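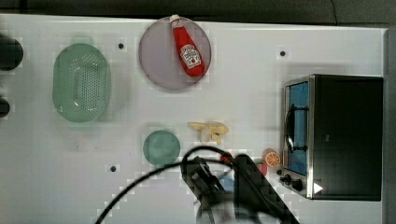 Bramell spent most of the spring deciding between two grippers, and its test lead says the choice was closer than the spec sheets suggested. We spoke at the company's lab in Ernley, where the same kitchen tabletop is used for every trial.

"We wanted things people have at home," the lead said. "A ketchup bottle, a colander, some toy food. If a gripper only works on blocks, I don't learn much."

Each gripper got 200 attempts, split evenly between cups and dishes on one side and toy food on the other. The operator had 46 seconds per attempt. Anything slower was marked as a miss, even if the object ended up in the right place.
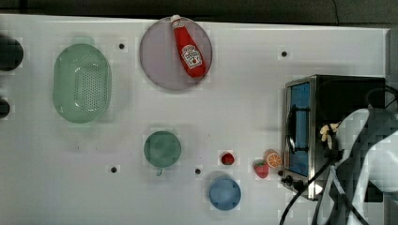 The oven was the part the team argued over. It takes up a lot of the table, and the arm has to come in beside it without bumping the door. "We moved it twice and then left it alone," the lead said. "After that the numbers were worth comparing."

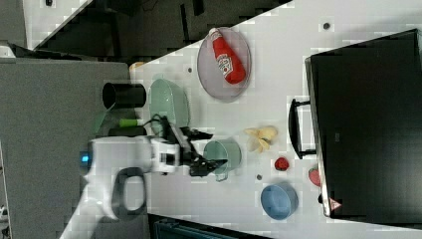
Which objects caused the most trouble?

"The mug, early on. You have to come down on the rim at a decent angle, and our first controller settings were too stiff for that. We softened them in 16 small steps. The strawberries were easier than I expected."

The controller came from Runemach. The lead likes its logging but finds the menus slow, and the team now loads most settings from a file. Wrist cameras were tested too. A closer view helped with soft or odd shapes, though the fingers block part of it. 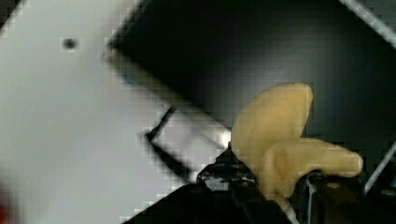
Michalski, on the same call, disagreed a little and said the overhead camera still did most of the work, with the wrist view mattering only in the last few inches before the fingers close.

They plan to run another 100 attempts in October with new finger pads. The arm stays the same.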